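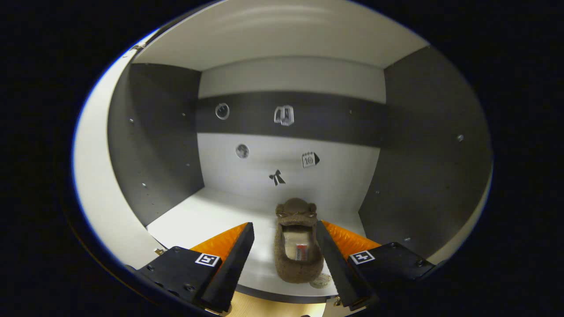 Hausschuhe riechen im Februar am schlimmsten. Seit Oktober stecken täglich Füße darin, und im Sommer will man sie nicht waschen, weil man sie da vergessen hat. Die meisten Leute kaufen dann neue. Ich bin geizig und wasche. Bei glatten Filzpantoffeln reicht oft Ausbürsten und ein Tag auf dem Balkon, aber bei einem braunen Plüschpuschel wie dem auf dem hellgrauen Boden hält sich im Flor alles, was der Haushalt so abwirft: Krümel, Haare, das halbe Frühstück vom Dienst am Kaffeevollautomaten. Da muss Wasser ran.

Zuerst die Sohle anschauen. Gummi oder Kunststoff, vernäht: darf in die Maschine. Pappe unter Stoff (drücken, knicken, hinhören – es knistert): darf nicht. Mit geklebten Sohlen habe ich beides erlebt, einmal kam der Schuh heil heraus, einmal kamen Schuh und Sohle getrennt. Wer das Pflegeetikett noch lesen kann, lese es. Bei mir ist es nach einem Winter immer blank.

Maschinenwäsche
Schuhe über der Badewanne kräftig ausklopfen und mit einer trockenen Bürste gegen den Strich gehen. Dann in einen Wäschesack oder einen alten Kopfkissenbezug, zugeknotet. Zwei Handtücher dazu, sonst klingt die Trommel nach Hufschlag und die Nachbarn klingeln. Kalt oder 30 Grad, Feinwäsche, flüssiges Mittel, halbe Menge. Kein Weichspüler! Der legt sich auf die Fasern, und der Plüsch fühlt sich danach an wie ein nasser Teddy mit Handcreme. Schleudern bei niedriger Drehzahl.

Handwäsche
Für alles mit Pappsohle. Lauwarmes Wasser, ein Spritzer Shampoo, Schwamm gut ausdrücken und nur den Oberstoff und das Fußbett abtupfen. Mit klarem Wasser nachtupfen, bis nichts mehr schäumt. Das dauert länger, als man Lust hat.

Trocknen
Hier geht das meiste schief. Nicht auf die Heizung, nicht in den Trockner, nicht in den Backofen bei offener Klappe (Ronaldo Cruzado aus dem Haus gegenüber, ich grüße herzlich). Kunstfasern werden bei Hitze stumpf und verfilzen an den Spitzen, und das bekommt man nicht mehr heraus. Stattdessen mit einem Handtuch ausstopfen, nach einer Stunde das Handtuch wechseln, dann luftig hinstellen. Zeitungspapier geht auch, färbt aber gern ab; bei hellem Futter lieber lassen. Meine brauchten beim letzten Mal 37 Stunden, bis auch die Zehenspitze trocken war. Ja, ich habe nachgesehen, es war ein langes Wochenende.

Solange der Flor noch leicht feucht ist, mit einer weichen Bürste aufrichten. Eine ausgediente Babybürste ist ideal, eine Drahtbürste für Hunde nur mit sehr leichter Hand. Ist schon alles trocken und platt: kurz über Wasserdampf halten und dann bürsten.

Zwischendurch gegen Geruch
Natron, ein gestrichener Esslöffel pro Schuh, über Nacht drin lassen und morgens gründlich ausschütteln. Gründlich heißt gründlich, ich hatte einmal weiße Fußspuren bis in die Küche. Der oft empfohlene Trick mit dem Gefrierfach hat bei mir den Geruch bis zum Auftauen vertrieben und danach nicht mehr. Außerdem liegen dann Pantoffeln neben den Erbsen.

Einlegesohlen aus Filz oder Lammwolle halten das Fußbett länger sauber und lassen sich einzeln waschen. Ich schneide sie mir aus einer kaputtgewaschenen Wolldecke zu, Fußumriss auf Packpapier, einen halben Zentimeter kleiner ausschneiden, fertig.

Nachtrag vom 20.02.2021: Fatima Anozie fragt, ob das auch mit Lammfell geht. Echtes Fell bitte nicht so waschen. Dafür gibt es rückfettendes Lammfellwaschmittel, und auch damit nur, wenn das Leder darunter pflanzlich oder waschbar gegerbt ist. Im Zweifel lüften und ausbürsten.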